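Joditz food swap grows into a full weekend, and everyone is invited

Oct 3, 2024

The Joditz Preserves and Pantry Swap is coming back next May, and this time it runs across two days! After a first year that filled the village hall from opening until the lights went off, the organisers have booked the hall, the schoolroom next door and the courtyard between them, with room for 80 home cooks to bring along what they have made.

The idea stays as simple as ever. You bring jars, bottles or packets of something you have made, dried, pickled or mixed at home, and you go away with the same number of somebody else's. No money changes hands at the swap tables. Last time 149 households took part and people were still comparing chutneys in the car park an hour after closing.

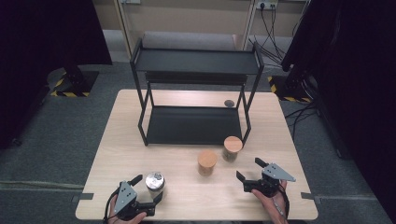

Two jars with light wooden lids and a black two-tier shelf rack on a wooden table.

New for next year is a morning of short classes, all of them free. There will be sessions on quick pickles, fruit vinegars, salting lemons and making your own spice mixes, plus one for children on labels and lids (aprons provided, old clothes still a good idea). Each class takes 12 people, so do book early if there is one you really want.

"I came last year with a bag of plum jam and no idea what to expect, and I went home with enough to fill a cupboard," said Saskia Hapeta, who is organising the weekend. "People were so generous with their recipes. One lady wrote hers out for me on the back of a bus timetable, and I have made it four times now. We wanted more time for exactly that sort of thing." 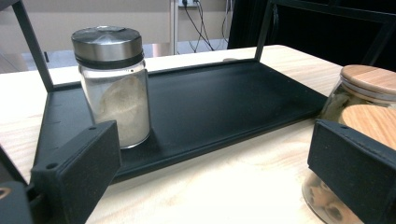

The swap is open to beginners as well as old hands, and dry goods are every bit as welcome as jams. Flavoured sugars and herb salts went quickly last time and there were plenty of requests for more. Everything brought to the tables needs a label giving the contents, the date it was made and any allergens. Blank labels will be on hand at the door.

Local bakery Namer will be serving bread and soup on both days, and kitchen shop Fivau is giving 200 clean jars to anyone who would like to take part but has none to spare. The first 100 people to book a place will also get a printed copy of the swap's recipe booklet, which now includes a whole section on green tomatoes.

Doãn, the supper club that meets in the schoolroom, will cook on the Saturday evening, with a long table set up in the courtyard if the weather is kind.

Booking forms can be picked up from the Namer counter or the village hall. Please say on the form which classes you would like and whether you need a table near the door.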